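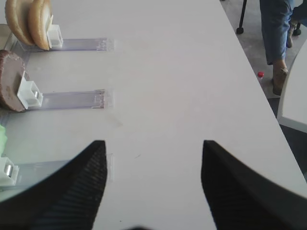

Skindell
Robot learning researcher. Mostly I reset tables.

1/ New result from the Malham project, in which we asked a robot arm to build a burger and learned a fair amount about robot arms and very little about burgers.

2/ The setup: buns, patty, something green, each standing on edge in a white clip on its own clear track. Every ingredient gets a lane. My own kitchen has never been this organized.

3/ The question was small. If you have a fixed budget of human demos, do you spend it on full clean runs, or on short recoveries that start from a bad spot? Everybody in the lab had an opinion. I had the wrong one.

4/ We collected 204 demos. One policy trained on full runs only. The other swapped a chunk of those for recoveries: gripper too far left, gripper too high, patty leaning like it's had a long day. Same total, same training code, same wrist view.

5/ Then 60 test builds per policy. Full runs only: 6 finished burgers. With recoveries mixed in: 40. I reran the scoring script before telling anyone. Then I watched the videos, which took longer and was much less fun.

6/ What the first policy does when it misses a bun: closes on air, lifts the air carefully, carries the air to the assembly spot, sets it down. Beautiful form. I'd hire it for theater.

7/ The second one misses nearly as often on the first try. It just backs off and goes again. That's most of the gap, as far as we can tell.

8/ Caveats, before someone from the Ristard group posts them for me. One table. One gripper. The food is always in the same order down the left side. Move the tracks to the right and I expect both policies to go back to serving air.

9/ Also, "finished" means stacked in the right order and still standing when the arm backs away. A centered patty was not required. Reviewer 2 will have feelings.

10/ The green piece is still the worst of the lot. It accounts for most of the failures in both conditions and I don't have a good story for why. Current theory in my notes, in full: "lettuce??"

11/ Write-up in July if the ablations behave. The demos go up with it under the name Mollel, bad ones included. Some of the worst are mine.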